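Bloom shader tanks fps in old shooter, any fix?
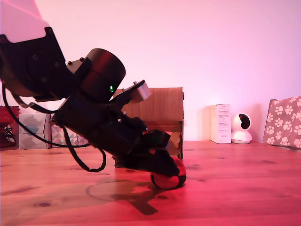 Last edited in October by Teresa Buckley

Running the Retow preset pack on an old shooter from my high school days. Looks great but as soon as I turn bloom on I drop from 200 fps to the low 40s, and the menu text goes all smeary. Driver is 552 something. Tried reinstalling twice. Colour settings dont seem to matter. Any ideas?

2 comments · Share

Blomqvist
Depth buffer probably. Open the overlay, Add-ons tab, untick copy before clear. Then drop bloom quality from 6 to 2, you won't see the difference at 1080p. Menu smearing is a seperate thing, the pack draws over the UI. Bind the effects to a toggle key and switch off in menus. Also check you haven't got two lots of antialiasing going, in game and in the preset. Had that myself, cost me half my frames.

6 comments · Share

Varonis
just get a better card lol

Share

Bromard
Which version of the pack? Older one had a broken bloom file. Delete the shader cache folder and let it recompile, first launch will be slow. Fixed mine anyway

Share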